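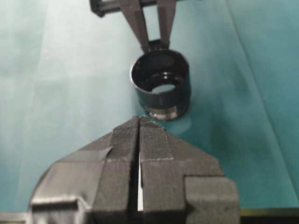

# Petition to Elter council: do online and paper signatures count together?

Asked 2019-02-17 in Local government

We are trying to stop Elter council closing the advice desk for new arrivals at Kurkatum library. It runs on weekday mornings and helps people with school places, doctor registration, bank letters and that sort of thing. The plan is to move it all to the main office in Luik, which is two buses away.

The council's petition page says a petition needs 300 signatures from people who live, work or study in the area before it goes to full council for debate. Below that it gets a written reply from the department. We have 210 on the council's own e-petition page and a pile of paper sheets still coming in from the shops and the church hall.

My questions are:

1. Can paper and online signatures be added together, or does one of them have to reach 300 alone?
2. A lot of the people who use the desk are not British citizens, and some are still waiting for a decision on their asylum claim. Can they sign?
3. How early does it have to go in? The page says "in good time", which is no use to me.

I have rung the main switchboard twice and been put through to parking both times.

## Answers

**Answer 1** (accepted)

I have put two petitions through Elter, one on a crossing and one on allotment rents, so this is how they handled mine.

Paper and online were added together both times, but you have to ask for it. The wording at the top of every paper sheet must match the e-petition word for word. On the allotment one we had written "oppose" on paper and "reconsider" online, and they treated them as two petitions. If your sheets are different, get new ones printed now and start again with the shops.

Each paper line needs a full name, an address with postcode, and a signature. For someone who works in the area but lives outside it, put the work address and write "work" next to it. They do check, and they take out anyone who appears on both lists, so aim well past the minimum.

On nationality, the test in the scheme is live, work or study. It says nothing about citizenship or the electoral roll. People waiting for a decision who live in the area can sign. Some may not want their address on a public document, and it is worth asking Democratic Services who gets to see the sheets before you collect them.

The deadline for mine was 11 clear days before the meeting. Clear days leave out both the day you hand it in and the day of the meeting. Hand it to Democratic Services at the Luik office and get a dated receipt — don't leave it at a library desk.

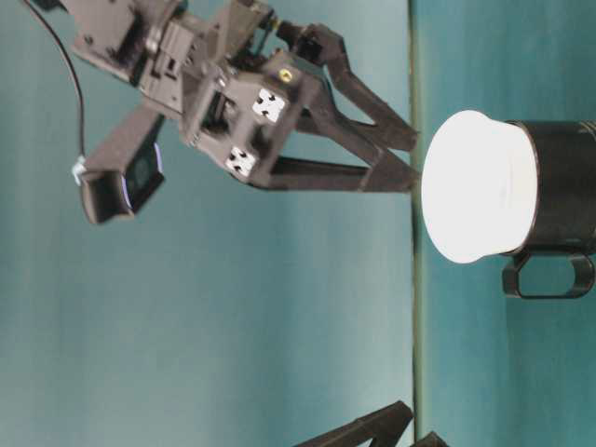
*Black mug on a teal surface.*

**Answer 2**

Agree with most of that. You also get 3 minutes to speak when the petition is presented, and the chair will stop you mid-sentence. You have to ask for the slot in writing when you hand the petition in. Email your ward councillors as well, as they can ask a question at the same meeting.

I am less sure about the clear days. It may have changed after the new constitution was adopted in November, so check the current version.

**Answer 3**

We did one in Grarkar and they only took paper. Different council though. Didn't get anywhere with it in the end. 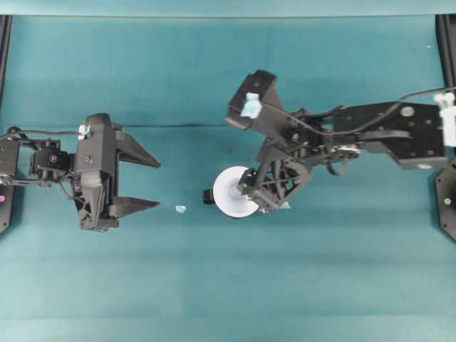
## Comments on the accepted answer

**From the asker:** Thank you. I checked and our paper sheets say "library advice desk" where the online one says "Kurkatum advice desk". Does that count as different?

**Reply:** I would assume yes. Email Democratic Services with both versions and ask them to confirm in writing. If they accept it, keep the email and hand in a copy with the sheets.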